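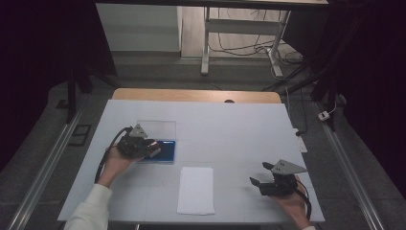
Caja de base azul y tapa transparente, sobre la mesa blanca.

3. Ordenar las piezas pequeñas antes de montar

Yo antes me saltaba este paso y acababa a gatas buscando un tornillo por el pasillo, así que hazme caso y dedícale un rato (¡se agradece muchísimo luego!). La estantería Skandska trae 117 piezas sueltas, todas revueltas en dos bolsas.

3.1. Despeja una mesa lisa y clara. Los tacos oscuros se ven enseguida.

3.2. Abre la bolsa A y separa los tornillos largos de los cortos. Se parecen mucho – yo los pongo de pie, uno al lado del otro, y así no hay duda.

3.3. Guarda cada tipo en su caja con tapa. A mí me valen las de casa, de cualquier tamaño.

3.4. Haz lo mismo con la bolsa B, la de los herrajes Prantl. Las escuadras van aparte, que rayan todo lo que tocan.

Nota: si te falta algo, mira primero dentro de los perfiles de cartón. A mí me aparecieron allí 2 tacos cuando ya tenía escrito el correo de reclamación.

Precaución: no dejes las cajas abiertas si hay niños pequeños o un gato curioso en casa.

3.5. Deja a mano la llave Allen y pasa al apartado 4, donde montamos los laterales, que miden 192 cm y piden cuatro brazos.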